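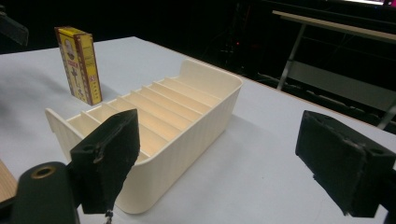 *Cream tray, yellow box and the two black fingers, open wide.*

I've reached 106 examples for Hestis, my little learning project, and I'm rather pleased (and my wrist is rather sore!). Each example is me squeezing the hand-held gripper round something, lifting it, setting it down again, and trying very hard to move at the same speed as last time – harder than it sounds after a long evening and too much tea.

The slotted tray is my favourite thing to practise with, all those thin dividers in a row, and the tall yellow box makes a good neighbour for it because it's so narrow. I shift both a little between goes so that Hestis doesn't simply learn one spot on the table.

I threw out 8 examples where I dithered halfway through, which hurt a bit, but I'd rather it didn't pick up my dithering. The finger pads are getting properly fuzzy and frayed at the edges now, and I've two spare ones in a drawer that I keep meaning to fit. Next up is a darker tray, once I've found one in July's sales.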